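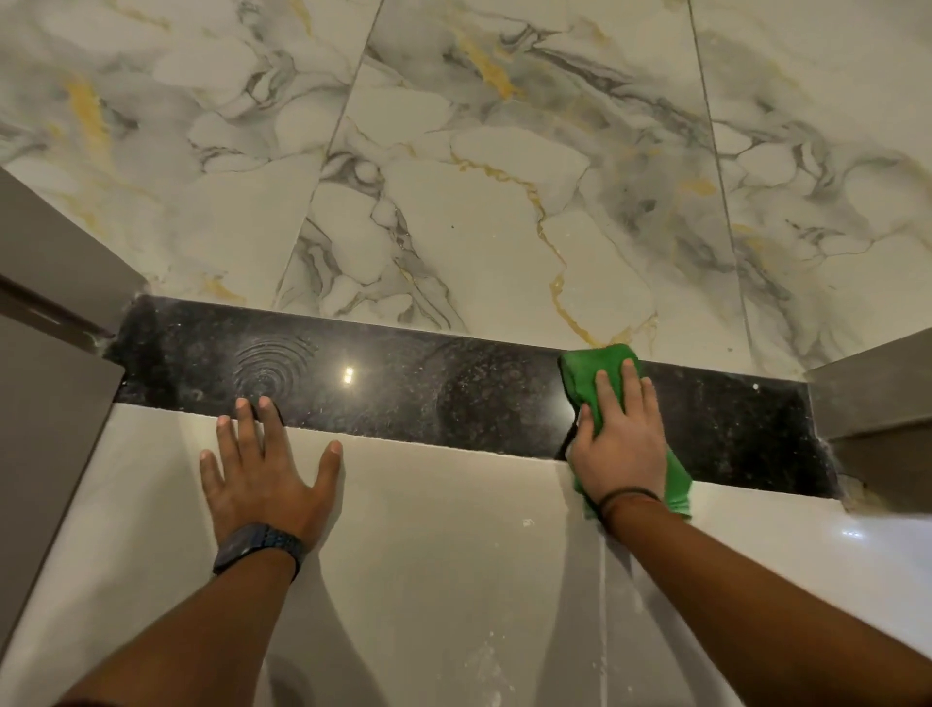 I spent most of May on the labeling tool for Grirura, our wiping policy, and very little of it on the policy itself. I want to write down what changed while I still remember.

The old tool cut each head-camera clip into pieces by hand speed. When a hand slowed down, it started a new segment. For picking things up this works well enough. For cleaning it falls apart, because a wiping hand slows down at the end of every stroke. One doorway threshold came out as 133 segments, and almost all of them should have been one.

The new version, which I have been calling Wan, asks a different question first: which hand is doing the work, and which one is only holding the body up? In floor-level clips the free hand is often flat on the tile and hardly moves. The old code saw that as idle time and threw the track away. Wan keeps it and gives it a "support" label. Planning needs that label, since a robot leaning over a low surface has to put its weight somewhere too.

Surfaces were the second problem. Polished black stone gives poor depth, and glossy white tile next to it is not much better. Reflections of hands turned up as extra hands in 4 of our first 20 test clips. I now fit a single floor plane over the whole clip and drop any hand detection that lands below it. A raised strip gets its own small plane on top. It is crude, but the extra hands are gone from the test set.

I also tried to use swirl marks on the stone as a sign of where the cloth had been. I gave up on that. The marks come and go with the light, and the cloth position alone turned out to be a better signal.

The full Stolladar set is 2689 clips. The rerun takes a night on the Getovcombe machine, and the first attempt died at 3 a.m. on a full disk – my fault, I was still writing debug masks for every clip. Those are off now.

Next is cloth tracking when the cloth is bunched under the palm. At the moment the mask stops at the fingers and the contact patch comes out too small.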